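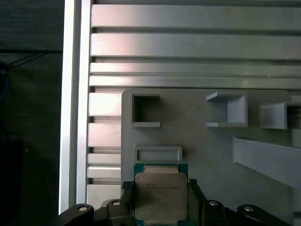
Wendness Outlet: Returned Slow Cookers and Rice Cookers, Check Before Listing
April batch
Checked by: Duván Mamani
Second look: Genowefa Krawczyk
Batch size: 40 units

Mark each line OK, FIX or NO. A line left blank counts as NO. Comments go under the line they belong to, and please write them so that a stranger could read them.

1. Box and paperwork

1.1 Return slip matches the unit in the box. FIX
Comment (DM): Most do. One slip says "rice cooker, unused" and the box holds a slow cooker that smells strongly of chili. Put aside for the returns desk, who can enjoy the conversation.

1.2 Manual present, in a language the buyer might speak. OK
Comment (DM): Two manuals in one of the Skidden boxes. Moved one to the box that had none.

1.3 Model number on the base matches the box and the draft listing. FIX
Comment (GK): The Zernik 792 is listed as a "6-quart family cooker" on our page and as a 4-quart on its own base. I trust the base. Listing needs to change before anybody invites the family.

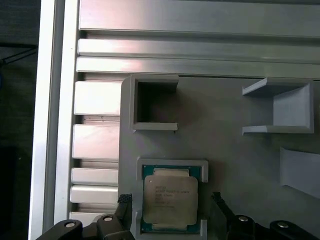
2. Cord and plug

2.1 No cuts, scorch marks or flattened spots along the full length of the cord. NO
Comment (DM): One Rutkowska cord has been repaired with kitchen tape. It was neatly done. Scrapped.

2.2 Plug blades straight and tight in the plug body. OK

2.3 Cord is the original one and not a guest from another appliance. OK
Comment (DM): Checked against the maker's sheet where we have a maker's sheet. For Skidden we have a photocopy of half of one.

3. Body, pot and lid

3.1 Inner pot free of chips and cracks. FIX
Comment (DM): Three chipped. "Tiny cosmetic mark" was written on one of the slips in what I assume was a hopeful mood. Replacement pots requested.

3.2 Lid fits and sits flat. OK

3.3 Feet all present. Unit does not rock. FIX
Comment (GK): One Zernik rocks. Feet ordered. Until they come, it stays off the shelf, and a folded bit of cardboard is not a foot.

3.4 Clean inside the housing, under the pot. NO
Comment (DM): See chili, above. Also, separately, rice.

4. Power test

4.1 Run on the tester's outlet only, pot in, filled with water to the line. OK

4.2 Reaches at least 200 degrees F on High by the end of the test. FIX
Comment (DM): Two Rutkowska units gave up well short of that. They would keep a bath pleasant. Sent to Edem Agbeko for a look at the thermostats.

4.3 Keep Warm light comes on and goes off when told to. OK

4.4 Tester stays in the room. OK
Comment (DM): This line was added after my lunch in the last batch. I have read it and I understand it.

5. Price tag and listing

5.1 Tag says "returned" in letters of a normal size. FIX
Comment (GK): It does say it. Please print it larger than the washing instructions.

5.2 The "was" price is one we really charged. FIX
Comment (GK): The Skidden rice cooker was never that expensive here or, I suspect, anywhere. Felicja Kozłowski in pricing has the old sheets. Use those.

5.3 Photo shows the same color as the unit. OK

Sign-off
Units marked NO go in the locked cage and stay there. FIX units get a fresh sheet once the work is done; do not write over this one.
Copy to: Jadwiga Wilczyńska, returns desk (re 1.1, bring a clothespin)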